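September 9, 2023
By Ertuğrul Bozkurt
Shares 50 | Comments 8

4. Sorting clothes at home: what the diaries told me

4.1 The "maybe" pile

I went into the Grukcombe diaries expecting to write about folding. I had a whole coding sheet for it, with a column for shirts and another for towels, and I was rather proud of that sheet. Then the first notebooks came back and hardly anyone had bothered with folding at all. What people wrote about, page after page, was deciding where a thing should go. Keep, give away, cut up for rags, send to a cousin, put back in the drawer and think about it again in February.

That last one ended up as its own category. I call it the "maybe" pile, which is what most of the diarists called it too (one family said "the waiting room," and I was tempted). We had 90 households keeping notes for eight weeks, and between them they logged 2000 items of clothing and household fabric. I read every entry twice, the second time with the names covered up, and the maybe pile kept growing on me as I went. It had baby clothes in it, sure, but also pillowcases, a single curtain, work pants with one bad knee, and tea towels from places people had been on vacation.

The earlier work in this area mostly treats sorting as one decision made once. You hold the thing up, you choose, you're done. Anyone who has cleared out a closet with another person in the room knows it doesn't go that way! Items move back and forth. A sweater gets given away in the morning entry and is back in the drawer by supper. I've used the word "return" for this kind of move, and I counted a return only when the diarist wrote it down in so many words. The layout people used for sorting mattered as well, and a flat surface with a few containers at the back was a common one (Figure 4).

Figure 4. Fabric items and storage bins on a wooden tabletop.

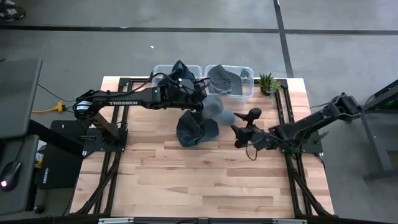
Returns were much more common when two people sorted together. I'd guessed the opposite. My thinking was that a second person would push things along, the way a friend tells you to let go of the green coat already. In the diaries the second person was just as likely to rescue something. They remembered who knitted it, or who wore it to the wedding, and out of the bag it came. One woman wrote that she'd started sorting while her sister was out shopping, and she underlined "out."

I also asked people to label their containers, using the sticky labels from the Vulitz kit, and I wish I'd been less strict about it. The printed labels said Keep, Pass On and Rags. Plenty of households crossed those out and wrote their own, and their own were better. "Pass On" turned into the name of a particular niece, or a neighbor's kid, or the church hall. Once a box had a person's name on it, things seemed to leave it less often, though I didn't plan the study to test that and I don't want to lean on it too hard.

4.2 Where I might be wrong

The Tokel transcripts are a second source, and a messier one. They're recorded kitchen-table conversations, with a kettle going in half of them — and I love them, but they're hard to code. When somebody says "oh, leave it there for now," is that a maybe or a keep? I went with maybe every time. A stricter reader could shrink my favorite category quite a bit.

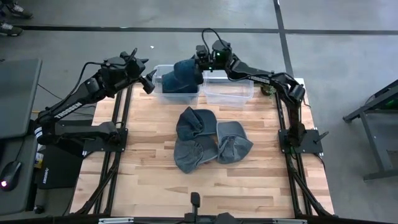 Hülya Taşdemir, who read a draft, told me I had been too quick with "leave it there for now," and that in her own family it was a polite way of saying the thing was staying and the talk was over. She would have coded most of those lines as keep, and she asked whether I'd looked at who was speaking. I hadn't. I went back and marked the speaker on each one, and the older relatives used the phrase far more than anyone else did, so I've split the category in the Işık appendix and left both versions of the table there for readers to compare.

Contact the author | © 2023 Ertuğrul Bozkurt | Back to top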